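Sodetti Releases Eneo 4, Planning Software for Handling Soft Household Items
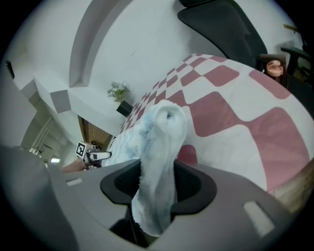
Press Notice, Vol. 6, No. 14

Sodetti today released Eneo 4, a new version of its perception and planning software for robots that handle clothing, bedding and other soft goods. The release is available to existing license holders at no extra charge and will be offered to new customers from May.

Eneo takes wide-angle video recorded on hand-held grippers and turns it into grasp and motion plans that can be run on a two-arm robot. Earlier versions were built for towels and flat garments. Version 4 adds support for small items that change shape as they are held, such as socks, gloves and knitted hats.

The main change is in how the software keeps track of an item between two grippers. A fluffy white sock held upright in one finger mount looks very different once a second gripper takes hold of it, and version 3 often treated the two views as separate objects. Eneo 4 keeps a single model of the item and updates it from both cameras. When part of the item is hidden inside the fingers, the software carries forward its last estimate and marks it as uncertain. The planner then picks a grasp on a part it can still see.

"Socks were the item our customers complained about most," said Harish Shetty, who leads the Eneo product team at Sodetti. "They are small, they fold over on themselves, and half of the sock can be inside the gripper. We rewrote the tracker twice before we were satisfied with it."

Version 4 also changes the way lens distortion is handled. Recordings from wrist-mounted fisheye lenses bend straight edges, and a checkered bedspread can look stretched on one side and tightly packed on the other. Eneo 3 flattened each image before processing it, and detail near the rim was lost. Eneo 4 works on the original image and applies the lens model at the planning stage. Users who prefer the old method can turn it back on in the settings file.

Position tracking for the second gripper uses a square black-and-white marker on its side. If the marker leaves the view, Eneo 4 falls back on motion sensor data and flags the affected part of the recording for review.

The tracker was trained on 4000 recordings made in furnished bedrooms and laundry rooms. A separate set of 600 recordings was held back for testing. Sodetti will publish the test results by item type in the technical notes that come with the release.

Flenareck, a linen service company, has been using a preview build at one of its sorting sites. Its engineers asked for a simpler way to find failed handovers in long recordings, and the release includes a timeline view that lists them in order. The view can be exported as a spreadsheet.

Other changes in Eneo 4:

Plans can be exported directly to the Hyun motion controller.
The calibration tool now needs 14 images per lens.
Projects with more than 100 recordings open without loading every file first.
The command line tool reports missing marker data before processing starts.
Two bugs affecting left-handed gripper pairs have been fixed.

Projects made in Eneo 3 can be opened in the new version. Lens calibrations must be redone. Projects made in Eneo 2 need to be converted first with the tool on the Sodetti support site.

Sodetti will hold an online walk-through of the release on Thursday at 10 a.m. Registration is open to license holders and to members of the press. A recording will be posted afterward on the product page.

About Sodetti

Sodetti develops perception and planning software for robots that work with fabric and other soft materials. Its customers include laundry operators, garment handlers and university labs.

Press contact: Sodetti Communications Office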